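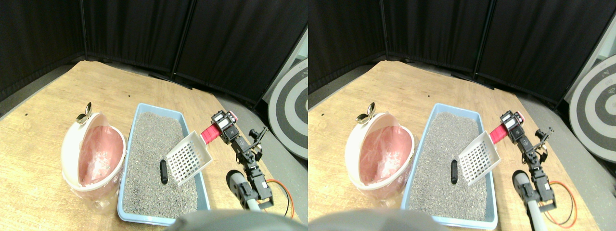

I wrote to my city council member in November asking why the comment period at meetings had been cut from three minutes to 60 seconds. I never got an answer. What I got was a notice that I could no longer post on her public page.

Narkthorpe is a small city, and for years the council treated its page as a second bulletin board. Road closures went up there, and so did the vote on the Marinho Street rezoning. If you're blocked, you don't see any of it unless you log out and go looking.

I asked Rosimeire Guerra at the clerk's office whether there was a written policy. She was polite and told me the page is considered personal – even though the city website links to it. She said I could file a records request, so I did. It came back on a Saturday by email, 91 pages, most of them blank forms.

Two of those pages were useful. One was a list of accounts hidden from the page, with the names blacked out. The other was a short memo from Szu-yu Chang, who used to handle communications for the city, recommending that council members stop blocking residents over criticism. I can't find any sign that it was discussed.

The next meeting is in the old library annex, since the chamber is still being rewired. Sign-up for comments closes at noon. I plan to read the memo out loud, and I timed it last night. It runs 52 seconds if I leave out the heading.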